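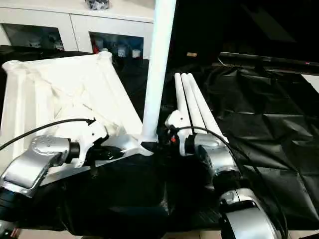 1/ Putting the white stand together

Thread on the folding stand for the June market. I said I'd write down the order this time so we don't lose an evening to it again.

Share 6

2/ Background for anyone new. Trodudance has a stall at the market and we sell practice shoes, used costumes and raffle tickets. The stand holds the sign and the costume rail. It's white plastic, it came from Landero secondhand, and there were no instructions in the box.

3/ Lay down the black plastic sheet first. The wrinkles don't matter. White plastic picks up every mark from the garage floor, and it took Nokuthula Nkuna most of an afternoon with dish soap to get the last lot off.

4/ Start with the big molded frame, the one with the thick rounded edges and the ribs across the inside. It's the awkward piece. It won't lie flat with the pole in, so let it tilt and keep a hold on it near the lower edge.

5/ The pole goes into the white joint on the frame. Push and turn a little. If you feel it catch halfway, pull it out and start again. Don't use the mallet. We used the mallet last year and that's how the old joint split.

Share 2

6/ Keep the three legs together in a bundle until you need them. Hold them down at the base end with the rounded tips pointing away from you. If you let them swing they pinch, and Eduardo Sison has the thumbnail to show for it.

7/ Someone asked if the legs are interchangeable. On ours, no. Two are the same and one is very slightly shorter at the joint. I've put a pencil mark on the inside of the short one. Please don't clean it off.

8/ Order so far: sheet, frame, pole, legs. Last year we did legs before pole and the whole thing had to come apart in the parking lot at 7 in the morning.

9/ Thabiso Nkuna wants to know why we don't just buy a new one. I looked. Zwahlen has a metal one that would do the job but it weighs too much to carry from the lower lot, and the Hitby one is shorter than our rail. The plastic one stays.

Share 2

10/ Weight. I wouldn't hang the full costume rail on it outdoors. Inside the hall it was fine with the winter coats. Outside, with wind, keep it to the sign and the light stuff and put a sandbag on the base. The sandbags are in the blue tub with the extension cords.

11/ Taking it down is the same thing backward. Legs first, then the pole, then the frame gets wrapped in the black sheet and goes in the van last so it sits on top. Nothing heavy on the ribs.

12/ If the pole won't come out, leave it for ten minutes in the shade and try again. It gets tight when it's been in the sun all day. A drop of dish soap helps. Cooking oil also helps but then you have oil on the costumes, so no.

13/ Gyu-bin Hyun is bringing the van at 6. I need two people at the garage before that to load. Johannes Le Roux has said yes, so one more. You don't need to know anything about the stand, you just need to be able to carry the other end of it.

Share 6

14/ Question from the replies about spare parts. We have one spare cap for the legs and no spare joint. If anybody has the same stand sitting in a basement and wants it gone, I'll come and pick it up. I only need the joint but I'll take all of it.

15/ Also from the replies: yes, the sign is the same sign. The new one isn't back from the printer. We'll tape over the old phone number like we did at the winter sale.

16/ For the record, the stall brought in just over 3,000 last June and most of that was shoes. Sizes are already sorted and in the marked boxes, so please don't repack them.

17/ I'll print this thread and tape it inside the lid of the box. If you find a step that's wrong, write on the printout and I'll fix it here when I see it.

281 likes
Print this thread | E-mail this thread
Last updated: June, 9:40 p.m.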